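Arevex Hand-Held Gripper Kit: Set-up Guide
Section 4. First recording at the table
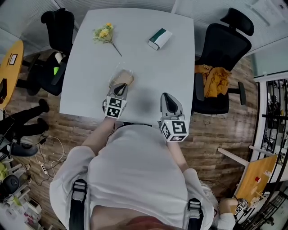
Harahap, technical writer, Plillgate product support

1. Put on the shoulder straps and fasten both buckles.
2. Set a few light objects on the table. A clear plastic cup and a small box will do.
3. Take one gripper in each hand, jaws pointing forward. Check that each marker cube sits firmly on its base.
4. Stand at the near edge of the table and hold both grippers over the top for 2 seconds.
5. Bring one jaw up to the cup and close it slowly.

Note: Keep sleeves clear of the marker cubes. A covered cube stops tracking until it is visible again.

Caution: Do not squeeze thin plastic. Keep cables out of the area where you stand.

To save the take, see Section 8.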